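Projects > Handheld gripper trial > Progress reports

Overview | Reports | Costs | Contacts

Handheld gripper kit: second progress report to the Fesico fund
Prepared by the Kokotmont trial team

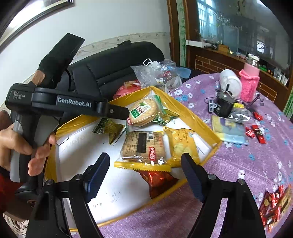
Snack packets in a box, home setting. The device is marked GenRobot.AI, Data Acquisition System.

1. Where we are

The fund asked us to say by the end of May whether the handheld kit is worth buying in quantity. We are not ready to say yes. We have had 2 sets on loan through Dellex, the reseller, and have now used them in 3 homes. We planned 145 usable recordings for this period and have 60.

The shortfall is partly ours. We lost a good deal of time to charging and to moving files off the devices, and our first instructions to the people holding them were too long. But the reseller's offer talks of collecting from the first morning, and we saw nothing like that in any of the homes.

2. What the kit does well

People understand it quickly. You hold it, you close the fingers on a thing and you put the thing somewhere else. It goes into an ordinary living room without anyone having to clear the furniture, and we would not have got a full arm through two of the three front doors. The picture quality is good enough for our purposes in daylight. We have doubts about evenings.

3. What we are not convinced by

Packets. Most of our tasks this period used small wrapped food, as the plan required, and our notes show more dropped and repeated picks here than with cups or jars. Crackers and biscuits slide over each other, and a person makes up for it with small turns of the wrist without noticing. Whether an arm trained on those recordings could do the same is the question we were funded to look at, and the kit's sales material does not touch it.

Tired hands. Testers asked to stop sooner than we had allowed for. We have shortened the sessions, and that eats into the numbers above.

Software. The Voicu package we were advised to use for sorting the recordings rejected a number of files and gave no reason. Dellex has twice promised a fix. We have stopped planning around it and are checking files by hand.

4. Money

Spending is within the agreed budget, mainly because we have not taken up the second pair of devices. We suggest leaving that line unspent for now. The yearly support contract looks poor value on present evidence, given that our last two queries went unanswered until we rang.

5. Next period

We will repeat the packet tasks with fewer items in the box, then add the evening sessions we put off. We also want one home where the testers have had no training from us at all, as this is how the kit is sold. If the fund wants a decision before those are done, our advice would be to extend the loan and hold off buying.

A list of rejected files can be sent on request.

Contact the trial team | © Kokotmont | Back to top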